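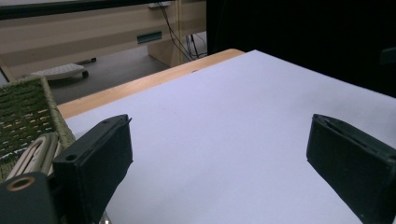 Ilona Takács wrote under my last post that I should stop buying sample pots and just paint the hallway. She did hers in one weekend with the first white she found, and she says no guest has ever asked what it was called.

I take the point. I have four sample pots on the stairs now, and three of them look the same after dark. The fourth is Pedevcombe, a white with some gray in it, and it looks fine by the front door and dirty by the bathroom. The hallway has one small window, so the far end never gets much daylight.

Thulani Lekota told me to paint each sample on a card and move the card along the wall during the day. I did that for most of June. It works better than painting squares on the wall, and there is nothing to sand off later. I ruled out two whites that way. One went pink next to the floorboards.

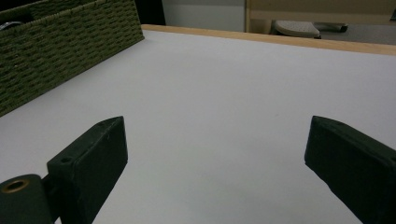 More white, June.

The other cost is the prep. The old gloss on the baseboards has to be sanded - I tried skipping a short piece and the new paint came off with a fingernail. Filling the cracks took two evenings. I also took down the coat hooks, and I'm not sure they are going back up. We have been hanging coats on the banister and it's been fine.

Paint and primer came to 291 dollars, more than I wanted to spend on a hallway. I went with the plain one in the end, a flat finish for the walls and satin for the trim. The ceiling can wait until fall.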